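Reference > Automation > Planning and Purchasing
Search entries Go

Equipment budgeting (robotics)

Equipment budgeting is the process of estimating the full cost of a robot installation before an order is placed. The purchase price of the arm is usually listed apart from the gripper, mounting, wiring and training. The Rowlands method, set out by Llinos Pritchard, reserves 29 percent of the total for these items. 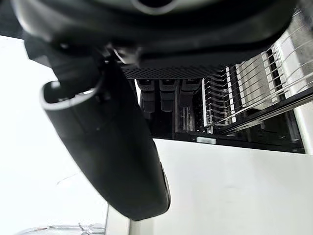
Spare fingers and pads are entered as consumables, with a delivery time of 60 days assumed - longer for custom parts. Plans are commonly reviewed every 9 months, and any single item over $350 requires a second quote.

Contact the editors | Copyright Rowlands Reference | Back to top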